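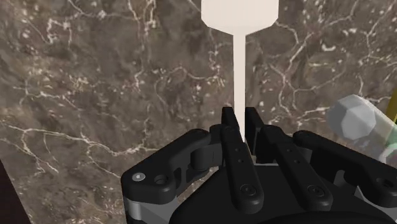 White handle, brown marble.

Okay, still buzzing from the Rajkumari Sachdeva show at the Rostell last night, so you're all getting a thread.

She opened with "Nostberg," just her and the piano, and the guy next to me was crying before the second verse. I held out until the third. Barely!

If you missed the news in February, she canceled the whole spring run to rest her voice. I had tickets for two of those dates and I was so bummed (mostly for her, a little for me).

So hearing her go for that high part at the end of "Bruvbridge" - and then hold it - wow. The whole room stood up. 885 seats and not one of us sitting.
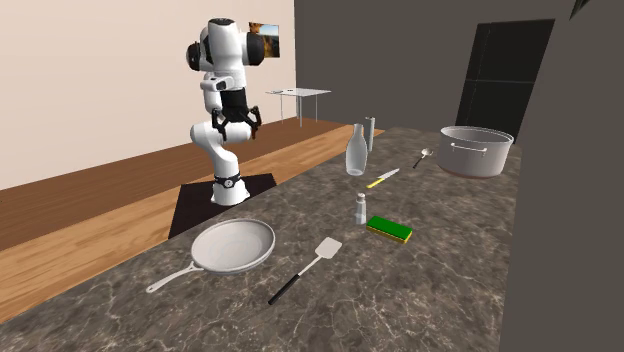

Then she brought out Santosh Tiwari for the duet and I lost it all over again. They haven't sung together since the second album. He forgot a line, she sang it for him, and they both cracked up.

Setlist nerds: no "Paper Lanterns," sorry. We did get two new ones. The slow one might be called "Nishad"? She mumbled the title and I was too far back to catch it for sure.

Merch line was brutal. I got the gray shirt, the blue was gone in my size by intermission. The poster is gorgeous but I had no way to get it home on the bus without wrecking it.

She's adding a second night, tickets go up Thu 21 June at noon. Bigger place this time, 1,879 seats. I'm going again - who's coming with me?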